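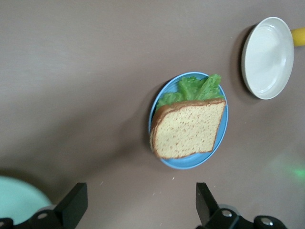
DATA CARD / FOOD & LUNCH

Tindthorpe Packed Lunch Diary, v4
Last edit June 2026. Maintainer: Fadime Duman

What it is

Diary entries from people writing down what they ate for lunch on work days. One row = one lunch. Text only, one CSV, plus a codebook. Started as a side thing for the Sarbridge lunch survey, got bigger than planned.

Size

2,294 rows collected. 2,267 in the release file. The missing ones are blanks, double submits and one person who pasted in a shopping list. Around 400 rows have no price, left empty on purpose, do not fill with zero.

Columns

row_id - number, gaps are fine
person - code, not a name
town - Tindthorpe or Sarbridge
lunch_text - what they typed, spelling untouched
main_type - sandwich, soup, leftovers, salad, bought hot, other, none
bread - white, brown, seeded, wrap, roll, unknown
made_at_home - y / n / part
price - dollars, self reported
minutes - time spent eating, self reported
where - desk, break room, car, outside, home

How main_type got coded

By hand, two of us, then compared. Toast with something on it = sandwich. One slice or two, still sandwich, we argued about this and it's settled. Wraps are sandwich too, check the bread column if you want them out. Soup with a roll is soup. Pizza from the night before is leftovers, pizza bought that day is bought hot. "Nothing, just coffee" is none.

Bread is only coded if the person said so. Most didn't, so unknown is the biggest group. Please dont guess from the filling.

Changes in v4

- town spelling fixed, v3 had Sarbrige in places
- minutes over a full day removed
- Kassab canteen meals moved from other to bought hot
- new "part" value in made_at_home, for bought salad plus own bread etc

Known problems

People skip the diary on bad days. Lunches out are probably under-reported. Prices for homemade food are all over the place, some counted the whole loaf. The May batch came in on paper and was typed up late, expect more typos there then elsewhere. Two people shared a code for a while, see codebook.

Not good for

Calories. No weights or portion sizes in here. Also not a sample of anyone except the people who signed up.

Loading

File is UTF-8, comma separated, quotes around lunch_text. Excel turns some of the row_ids into dates, import as text. The Fumeck import script still works but expects the v3 column order, so swap price and minutes first.

Use

Free to use and share, credit the diary by name and version. Found a miscoded row? Send the row_id and what you think it should be. Fixes go in the next version.

To do

- second pass on leftovers
- split salad?
- codebook page on drinks, half writen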